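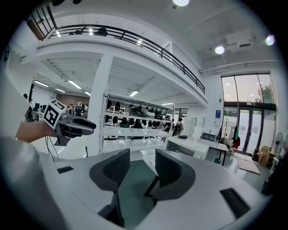
Eneven hall in use again, with a toaster oven and more shelf space

The double-height hall at Eneven, off Chuensuk Road, is back in daily use after 7 weeks of work on the lighting and the ground floor. Tenants of the Prasavora building were let back in at the start of September and most of the furniture is now in place.

The hall was closed in July when the electrical contractor, Jeltevo, found that the old ceiling fittings needed replacing. The firm had been asked only to look at a fault on the sockets. The job grew from there, and the management of the building decided to do the floor space at the same time and shut the room once.

The high ceiling now has round lights across it, which can be switched separately from the tube lights in the lower area beneath the mezzanine. Several tenants had asked for that. Under the old arrangement one switch by the entrance worked everything, and anyone staying late lit the whole building to use one table.

The mezzanine has kept its black metal railings and its layout has not been altered. It was closed for two days while the fixings were checked and a report on them has been left at reception for anyone who wants to read it.

The shared table

The change that has drawn most comment is a small one. Prasavora has no kitchen on the ground floor, and until the summer anyone wanting a hot lunch had to go up to the second-floor pantry, where there is one microwave and usually a queue. A toaster oven now stands on a small white table on the hall floor and is free for all tenants to use. 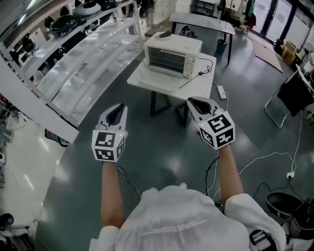 The toaster oven on its white table, with a power strip on the floor nearby.

It is a plain white oven with a glass door, inside racks and three round knobs down the right-hand side. Building management bought it from the money left over on the furniture budget, after a vote in which tenants could choose between an oven, a second kettle or a coat stand. The oven won by 5 votes. The kettle came last.

A short list of rules has gone out by email. Food must not be left in the oven unattended, the racks are to be wiped after use, and nothing with a strong smell of fish is to be heated before 2 in the afternoon. The last of these was added at the request of the tenants nearest the table. Foil is allowed, paper plates are not.

Users are also asked to keep the flat top of the oven clear while it is on and for a good while afterwards. Management says the position of the table is a trial and may change. One proposal is to move it closer to a wall socket, so that the power strip can be taken up off the floor. Another is to put it under the mezzanine, although some tenants would prefer to keep cooking smells out of the lower part of the room, where the ceiling is ribbed and the air moves less. The air-conditioning in the main hall was serviced during the closure and is working normally.

Crumbs go in the bin and not on the floor, the email adds. The bins in the hall are emptied each evening. There is no recycling point on the ground floor as yet — cans and bottles should still be taken to the yard.

Shelving

Tall white shelving has also been put up on the ground floor. It replaces the row of lockers which stood by the old entrance and which had lost most of their keys. The shelves are open, so tenants are reminded that things left on them are left at their own risk. Shoes and bags can go on the top tier during the day. Work equipment has the rest. 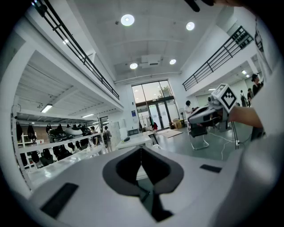

The hall at Eneven, with the mezzanine railings on either side and white shelving along the left wall.

There is a charge of 100 a month for a reserved section, payable with the rent. Unreserved space is free but has to be cleared by closing time. Anything found on an unreserved shelf overnight will be moved to the store room behind reception and kept until the end of the month.

The hall opens at 7 in the morning as before. The late session, which used to end at eleven, now finishes an hour earlier while the new lights are still under test. Management expects to go back to the old hours in October.

Work still to do

A few jobs are outstanding. Jeltevo is due back to fit covers to some of the sockets and to label the switches, which at present are marked with tape. Loose cables on the floor are to be tidied at the same visit, and tenants with equipment of their own plugged in are asked to make sure it is clear which leads belong to them.

The larger tables are staying where they are for now. A plan showing a possible new arrangement has been put up at reception, and comments can be written on it or sent to the building office until the end of September. Early notes on the plan ask for more chairs, a clearer route to the stairs and somewhere to put wet umbrellas.

The second-floor pantry will close for painting once the hall is finished. During that time the toaster oven will be the only means of heating food in the building.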